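The Table as Sorting Floor
What collects on a household table over a day, and how to clear it in one pass 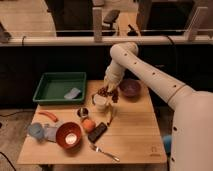

Put the food away first and the rest takes care of itself, wrote one reader from Nostley after our spring piece on kitchen counters, adding that cups can wait until evening and fruit can't. The rule is sound as far as it goes. It covers perishables and leaves out the other half of the problem: the vessels, wrappers, cloths and electronics that share the surface with the food and get in the way of moving it.

A dining or kitchen table is the one horizontal surface in most homes with no fixed contents. Shelves have them, and so do drawers. The table receives whatever is in hand when a person needs that hand for something else. In a mixed load a carrot may lie beside a tray, an orange may sit close to a phone or a remote, and a cup may be on its side near a ball of crumpled plastic. Each object has a correct location somewhere in the house. The work lies in the sequence.

Categories

Most table loads reduce to four groups: loose food, open vessels, soft goods and film, and devices.

Loose food means anything edible outside a container. Whole produce with intact skin, such as oranges and carrots, tolerates handling and can be moved in any order. Cut or peeled fruit should go early. A piece of banana browns on its exposed faces and leaves a residue that holds crumbs and lint. Small clustered items, grapes and dried fruit among them, should be lifted together and put in something with walls. Spread out on a flat surface they roll or scatter, and retrieving them one at a time takes longer than any other step.

Open vessels are cups, mugs and bowls. For sorting purposes, material and color are irrelevant. Three states matter: upright and empty, upright and occupied, and tipped. Tipped vessels are corrected first, before anything is lifted over them, and checked for liquid at the same moment. Occupied vessels are emptied where they stand if the contents are dry. A bowl with one small object at the bottom is the most commonly missed case. Viewed from a seated position it reads as empty, and it goes to the sink with the object still in it.

Soft goods and film include dishcloths, napkins, produce bags and packaging. Cloth is kept and folded. Film is flattened, checked and either reused or discarded. Crumpled translucent plastic deserves a second look before it goes in the trash, as small items hide in the creases.

Devices are handled last in terms of storage but first in terms of protection. A phone lying among fruit and cups should be moved to the dry end of the table before any vessel is lifted. Its permanent location can be settled afterward.

The tray

A rectangular tray with raised sides is the most useful tool for this job and is present in many kitchens already, usually doing something else. Its value is mechanical. It converts a dozen trips into two or three, and the rim stops round produce from leaving the load on the way across the room.

Size should be matched to the doorway and the person. A tray carried with both elbows close to the body will pass through a standard interior door without turning. Wider trays need a turn, and turning with a load of cups is where most breakage occurs. A shallow rim, an inch or so, is adequate for bowls. Oranges want more.

A folded cloth kept at one end of the tray serves as a damper for glass and thin ceramic and is on hand for spills. Fold it in quarters. A single fold slides on painted or lacquered surfaces, and a rolled cloth takes up the space of a cup.

Load the heaviest vessel nearest the body. Metal cups nest poorly with ceramic ones and will mark a pale glaze, so keep a gap between them or put the cloth there.

Cups as temporary containers

Moving small food items into a cup is common practice and generally a good one. A short, cylindrical cup has a low center of mass and a wide opening relative to its height, which makes it a better receiver than a tall tumbler. Lower the cluster until it is just clear of the rim, then release. Dropping from a greater height bruises grapes and makes dried fruit bounce.

Two cautions apply. The cup should be dry, or the fruit will soften where it touches the base. It should also be placed on the tray before filling – a filled cup moved across a crowded table is a tipping hazard that did not exist a minute earlier.

The Skakum trial

Readers in the Skakum building, a block of small apartments with one table per kitchen, kept a log of their clearing for a month and sent it to us. The log lists 361 clearings and 1,351 objects moved. That is under four objects per clearing, a smaller load than we had expected, and it suggests that frequent light clearing was the normal pattern. Cups and bowls made up the largest group, followed by produce. The longest clearing took 20 minutes and involved a spilled bag of lentils.

The log also recorded where objects went when they had no assigned place. The answer, in most entries, was back on the table. Devices and reusable bags were the main offenders. Households that had set aside a hook for bags and a shelf for chargers recorded almost no returns in either category.

Surface care

Pale wood shows everything. Orange peel oil leaves a faint sheen, and fruit sugar leaves dull rings that attract dust. Wipe along the grain with a barely damp cloth after the last vessel is off, then dry at once. The Teixeira oil we have used on our test table needs 3 thin coats a year under daily use. Stirnent hard wax lasts longer between applications but is slower to repair when scratched, and the dragging of unglazed bowl feet will scratch it.

Joints between planks collect crumbs. A dry, stiff brush drawn along each joint clears them without forcing moisture into the wood. Do this before wiping.

Order of operations

Move the device to the dry end. Right the tipped cup. Check the bowls. Contain the small fruit, then collect the cut fruit. Load the tray, heavy side in. Whole produce goes on last, against the rim. Flatten the film and check it. Brush, wipe, dry.

On a table for four, with the tray already in place, the sequence fits inside the time it takes a kettle to boil. Cleaning the bowls is a separate job and belongs at the sink.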